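Yellow card total after a replayed match: does the first game count?

cestalach_keeper
2018-09-24

Our league match away to Vastton was abandoned at 60 minutes when the floodlights failed. The league has ordered a full replay. One of our centre-backs was cautioned in the abandoned game, which takes him to the suspension threshold. Does the caution stand, or is it wiped with the result? The competition rules cover the replay and say nothing I can find on discipline.

Udeo

Scoreline and discipline are handled separately in most competitions. The result is void, the caution stays on the player's record, and any suspension is served from the next eligible fixture. Check two things:

1. The discipline section of your league handbook, usually separate from the competition rules. Look for the word "abandoned".

2. The referee's report. If the caution was entered, it has been recorded against the player's registration whether or not the match was completed.
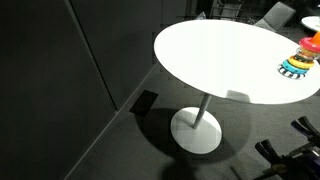 3. Whether the replay counts as an eligible fixture for serving the ban. Some leagues exclude it if the offence occurred in the original match.

Don't field him until you have the answer in writing. An ineligible player can cost you the points.

aitken809

We had this in January and the card got wiped. Different league though.

Udeo

That does happen where the handbook voids the match "for all purposes". If yours has that wording, quote it in your email to the registrar and ask for a ruling before team sheets are due.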